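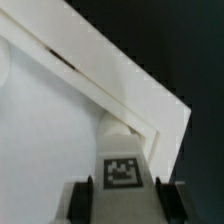

White plastic: the autumn clean

Mon 21 September

Quick one this week, we're behind with everything. The big white plastic stuff at Nugroho needs doing before the clocks change – panels, covers, lids, the lot. Flat parts are easy. It's the raised borders that catch you out, and the thin gaps where two pieces meet. Crumbs, fluff, grey paste of unknown origin. Last January we left it too long and spent two evenings at it with cotton buds.

What to use. Warm water, drop of washing up liquid, soft cloth. Bicarb paste for marks that won't shift, left on for ten minutes and wiped off, not scrubbed. No green scourers please!! They dull the white and the dirt sticks twice as fast afterwards. Cream cleaner same problem.

For the slits, an old toothbrush, nearly dry. Or a bit of thin card wrapped in a damp cloth and run along. Work from the top corner down. Knobs and round bits – cloth twisted round them, a few turns, done. If a knob pulls off easily take it off, but put it somewhere you'll find it again. There is still one missing from the spring clean.

Yellowed plastic: cleaning won't bring it back. A few of you asked about the peroxide method that's been going round. We tried it on an old lid and got stripes, so wouldn't reccomend it on anything you like.

Anything with a plug on it, unplug first.

Supplies

Zolledier have sent cloths, a pack of 300, in the cupboard by the back door. Take what you need and bring them back for the wash. Spray bottles are the 500 ml ones, please label them, last time there were 2 with no label and both had to be tipped out. Bicarb is on order from Jilura and should be in by the time you you read this.

Spare toothbrushes very welcome, old ones, rinsed. Box is under the noticeboard.

Next issue: descaling, and what to do about the kettle.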